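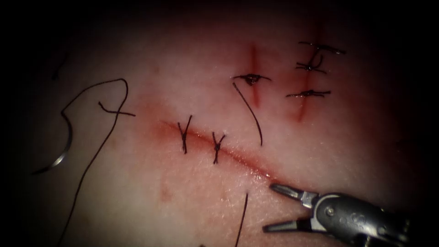 Six stitches in a practice pad, needle parked on the left. Thread one of a few, sorry.

10/04/2020

I've been reading the suturing write-up from the Hildale group, the one everybody has been passing round as "robot learns to stitch from watching". A few grumbles, and one or two things I liked.

First, the headline number. They report success per stitch, over 100 stitches. Fine. But a stitch counts as a success if there's a knot and the thread crosses the cut. Nothing about how evenly they sit, nothing about tension, nothing about tail length.

Look at the tails on that pad. The two on the long diagonal cut have short ones sticking up in a Y. The one on the short upright cut has a long tail curling off down the pad. By their scoring those are all the same result. Any surgical tutor would have something to say about it.

Same with the right-hand cut. Top and bottom stitches are fairly straight bars. The middle one has a tangled sort of knot with a loop standing up out of it. One point each!

I asked Lautaro Ibarra, who trained on pads like these, what he'd give the middle one. His reply was "do it again".

Second, what is it learning from? The demonstrations come from 4 operators at Wakbridge, and the paper never says which of them tied what. If one of the four leaves long tails, the model may well be copying that faithfully and we'd call it an error. Or it's an error and we'd call it style. You can't tell from the table.

Third, resets. Page 2 says a person "may reposition the needle between attempts". How often? Finding and picking up a thin curved needle off a shiny surface is a good part of the job. If a human hands you a tidy start each time, you've measured the easier half.

And thread. There's a great hook of it looping over the left side of the pad there, and another strand coming up from the bottom. Slack thread is where I'd expect a method like this to come unstuck, and it gets one paragraph.

Now the bits I liked. They kept the cuts at different angles, so the policy can't get away with one memorised wrist path. Most papers I've reviewed use a single straight line and call it a day.

They also publish the failures from the November runs, all of them, unedited. I've sat through 30 of those clips so far and learnt more than I did from the results section. Credit to Pushpa Gautam for pushing that through - I gather it wasn't popular.

What I'd want before believing the claim: someone outside the group scoring the stitches blind, human and robot mixed together, on spacing, tails and knot quality. The Bastos checklist would do. It's one sheet of paper and it's been around for years.

Also a second batch of pads. Everything was done on the Rasgate ones, and a flat synthetic pad that stays put is a kind patient. I'm not asking for tissue that bleeds, just one that moves a bit.

Someone has asked if I think the result is wrong. No. I think it ties knots across cuts, mostly. "Can suture" is a bigger sentence and I don't see the evidence for it yet.

Will add to this when I've got through the rest of the clips. If you were on the scoring side and I've misread the criteria, tell me and I'll correct it here.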